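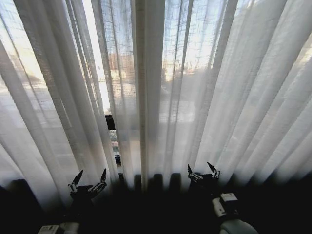

4.2 What the levelling cap did to the first night

I should say up front that I came into this study as a player. I'd raided in Litmont for two seasons before Endang Ismail talked me into treating it as fieldwork, and I still have opinions about the loot tables that I've tried (mostly) to keep out of the coding. Readers who want the sampling details will find them in Section 3. This part is about one thing, the temporary level cap that Nomton switched on for the June raid, and how the teams we followed planned around it.

The cap held every character at the same level until the first team cleared the final boss. Farming gear beforehand still gave you more choice of weapons, but it no longer made you hit harder. We recruited 634 players for the pre-launch survey, and 279 of them also filled in the diary on launch night, so the diary figures lean toward people keen enough to type between wipes! I'd have been one of them.

Going in, I expected teams to drop the pre-launch grind altogether. Most didn't. In the diaries the grind just changed its colour: players who used to chase levels now chased particular perks, and they put in the evenings all the same. Hakim Mangundap and I coded these entries separately and argued over the category labels for longer than I'd like to admit, finally settling on "option hoarding" for the habit of collecting gear with no plan to use it. One healer wrote that she had filled her vault with boots. Another team kept a shared spreadsheet of every shield they owned, then cleared the opening encounter without opening it.

The second pattern is the one I find more interesting. With levels flattened, talk about who deserved a raid spot moved toward things like calm on voice chat and knowing when to shut up. Kelly Barbosa's earlier work on Endach guilds describes something close to this, though in her case there was no cap, and she puts it down to the age of the guilds. I don't think age explains our teams, several of which had formed only weeks before. Figure 2 plots mentions of gear level against mentions of communication across the diary period, with the lines crossing a little before the second encounter.

Figure 2. Mentions of gear level and of communication per 100 diary entries, by encounter. Entries written after the first clear are excluded.

A couple of cautions. Diaries are written by whoever has a free hand, and tanks are badly under-represented (Bayu Kwok, our only tank diarist for the final fight, wrote three words and a swear). We also can't separate the cap from the raid's own design, which punished silence pretty harshly. Khairul Sembiring's favourite counter-argument is that any hard raid would give us the same crossing lines, cap or no cap. He may be right, and Section 4.3 compares the diaries with a smaller set from an uncapped raid in Ng.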